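Chopsticks

Chopsticks are a pair of slender sticks of equal length used as eating and cooking utensils. They have been used in China for more than 2,000 years and later spread to Korea, Japan, Vietnam and other parts of Asia. Both sticks are held in one hand, and food is pinched between the tips.

History

The earliest chopsticks were most likely cooking tools, used for stirring pots and lifting food from hot water or oil. Their use at the table became common during the Han dynasty. Food was increasingly cut into small pieces before cooking, and a knife was no longer needed while eating. The spoon stayed in use for soup and, in some regions, for rice and other grains.

Regional types

Chinese chopsticks are usually long, with blunt tips and a squared upper part. Japanese chopsticks are shorter and taper to a finer point, and are often lacquered. Korean chopsticks are commonly made of metal and have a flattened shape. Vietnamese chopsticks resemble the Chinese type and are traditionally made of wood or bamboo.

Cooking chopsticks are longer than those used for eating — the extra length keeps the hand away from the heat. In Japan they are sometimes tied together at the top with a string.

Materials

Bamboo and wood are the most widely used materials. Both are light, inexpensive and slow to carry heat. Plastic and melamine are common in cafeterias. Silver, jade and ivory were used by wealthy households in the past. Disposable chopsticks are often sold joined at one end and are broken apart before use. 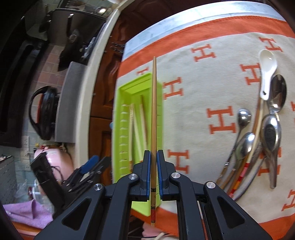
Decoration is normally placed on the thicker end, away from the food. Lacquer, inlay, carving and painted rings are all found, and the two sticks of a pair usually match. Banded patterns are a simple form of ornament: a wooden stick may be left light brown toward the tip and carry dark bands and a section of red near the other end. Sets made for families sometimes use a different color for each person.

Etiquette

Customs differ by country, but several rules are widely shared. Chopsticks should not be stood upright in a bowl of rice, as this resembles incense offered to the dead. Pointing with them, spearing food and passing food directly from one pair to another are considered rude in many places. When not in use, they are laid across a rest or placed side by side on the table.

See also

Chopstick rest
Spoon
Table manners

This page was last edited on August 11, 2020.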